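Lista de verificación previa a la compra – Pinzas manuales y puestos de mesa
Planta Bermúdez. Revisión: 05/11/2019
Responsable: Catalina Rivadeneira. Visto bueno: Javiera Fuentealba

1. Superficie de trabajo blanca y lisa: conforme.
2. Insertos roscados de los dedos: conforme.
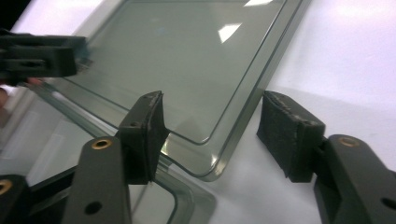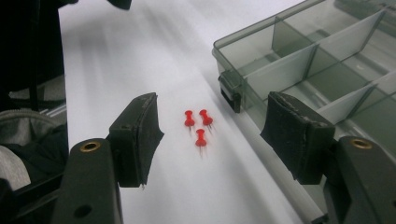 3. Partida de repuestos: observada. La solicitud contempla 21 juegos de almohadillas, sin reposición programada. El borde superior gastado de las almohadillas, visible en ambas tomas, aconseja incluir el recambio en el presupuesto ordinario y no como gasto imprevisto. Se solicita cotización a Stallar por 154 unidades sueltas.

4. Piezas de ensayo: conforme. Deberán mantenerse una pieza de vidrio y otra menuda, del tipo de las chinchetas rojas.

5. Importe por puesto: pendiente. La oferta de Clornonow asciende a 1150 euros – transporte no incluido.

6. Plazo de entrega: siete semanas. No conforme si se mantiene la puesta en servicio en marzo sin pedido firme previo.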